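Home Publications Field Notes People Contact

Filed under: Manipulation hardware / Maintenance and calibration

We use cookies to remember your reading preferences. Accept Manage settings

4. Upkeep of the hand-held gripper

4.1 What the maintenance schedule assumes

The Werby unit came to us with a one-page schedule drawn up at Scanlon, where the tool was built. It asks for the finger pads to be swapped after every 300 grasps, the pivots to be greased at the same time, and the opening width to be set again from zero. We followed it for the first part of the study and then stopped following it, for reasons set out below. We don't claim the schedule is wrong. We do claim that we could find no measurement behind it, and when Metwally asked where the figure of 300 came from, the reply was that it had been carried over from an earlier tool with softer pads.

This matters more than it sounds. Several papers in this area report a drop in grasp success over time and put it down to pad wear. Pad wear is easy to see and easy to photograph, so it gets the blame. Play in the finger linkage is harder to see, and a camera that has shifted slightly on its mount is harder still. In our own log, kept by Moriarty and Saarela, 113 service entries were made over the life of the tool. Only nine of them record a change that could be felt or measured at the pad face. Most of the rest say "checked, fine" or words to that effect, which tells the reader that somebody looked and very little else.

4.2 Procedure

Each check was done at the bench with the fingers fully open and nothing between them. The operator held the tool low over a plain tabletop, pads just clear of the surface, and recorded a short clip from the on-board camera. A plain background was chosen so that the pad edges could be picked out by the software without much help. It worked less well than we had hoped. Black pads on pale wood give good contrast, but wood grain has edges of its own, and the edge finder would now and then latch on to a grain line and report a finger several millimetres from where it was. Ó Gríofa rewrote the mask to ignore anything outside the expected finger region. We would use a flat grey mat if we were starting over.

The pad screws were then tested by hand with a short driver. We did not use a torque driver until late in the work, and the earlier "tight" entries should be read with that in mind. Two operators can disagree about what tight means, and ours did.

Pads were removed only if they rocked under thumb pressure, or if a mark could be felt with a fingernail. Marks that could be seen but not felt were noted and left alone. This is the main point where we parted from the Scanlon schedule, and Flanagan argued against it at the time – his view was that a worn coating changes friction before it changes shape. He may be right. We had no friction rig of our own, and the one at Grokside was not free during the study.

4.3 Marks on the pads

Figure 5 gives a typical view from the check. The left pad carries small white scuffs and specks on the side that faces across the gap. On the right pad there are only faint greyish smudges over a dusty matt finish. A reader who knows the literature will be tempted to call the left pad worn and the right pad sound. We were tempted too, and an early draft of this section did so.
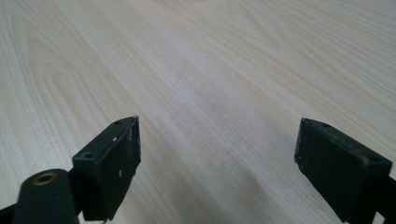

Figure 5. Fingers held open just above the tabletop, seen from the camera on the tool. Note the light marks on the inner side of the left pad.

The trouble is that a picture of this kind says nothing about grip. The pads do not sit evenly in the view either: the left finger looks slightly larger and closer, and more of it can be seen. Any count of marks taken from such pictures will lean toward the side that shows better. The lighting makes it worse, as the vertical edge of the left pad catches a thin highlight, and our first scoring script treated highlights and chips as the same thing.

We therefore dropped the image-based wear score altogether. The Satell group has reported better luck with a similar score, but their fingers are lit from the side by a fixed lamp, and we doubt the method would carry over to a tool that is waved about by hand.

4.4 What we would keep

The open-finger clip is worth keeping as a record of alignment. It takes about a minute, and it gives later readers something to check our claims against. The greasing interval we can neither defend nor attack on the evidence we have. Pad swaps on a fixed count look hard to justify for this tool, though a lab handling rough or gritty parts should not take our word for it. The full service log, with the later torque readings, is held by Saarela and can be had on request.

Section last revised 2024-09-13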